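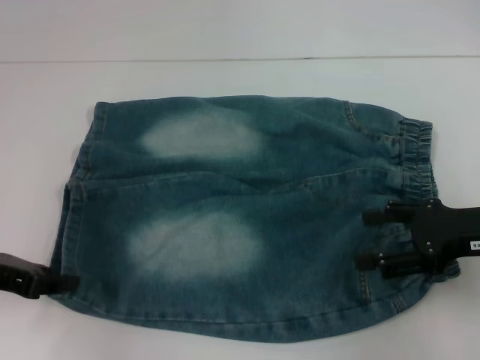
Denim shorts on the folding table, with a gripper at each end.

About Brandov

Brandov works on one question: can a machine do ordinary household and shop-floor chores well enough that a person would leave it to get on with them? For most chores our answer today is no. For a few it is "sometimes," and those are the ones we spend our days on.

Jinfeng Shao and Wanting Jiang started the company after working together on packing lines. Both had seen robots lift heavy boxes all day and then fail at a T-shirt. Cloth bends, slides and bunches up, and it never lands the same way twice. Shorts with an elastic waist are harder than they look. The waistband pulls the fabric in, and the fold has to allow for that.

What we work on

Our main project is Uvia, a two-armed folding station meant for laundries and clothing stores. We test it on 263 garments, most of them bought secondhand. At our last review in March, Uvia folded 121 of them to a standard a store would accept, with no help from a person. Towels and plain shirts did best. Fitted sheets are not in the set yet.

Drarulero is our software for planning grips – where to hold a piece of cloth, how hard, and when to let go. It has been through more than 4000 folds so far, and we keep the failed ones as well as the good ones.

How we report results

We publish our success rates by chore and by garment. A fold that a person had to finish counts as a failure. Speed is listed separately, and at present a practiced worker is much faster than Uvia.

Where we are

Our workshop is in Ocampo, on the ground floor, with the folding tables at the front and the repair benches behind. Laundry and store owners are welcome to visit in the afternoon and bring their own items – the awkward ones are the most useful. Please write to Wanting Jiang first to arrange a time.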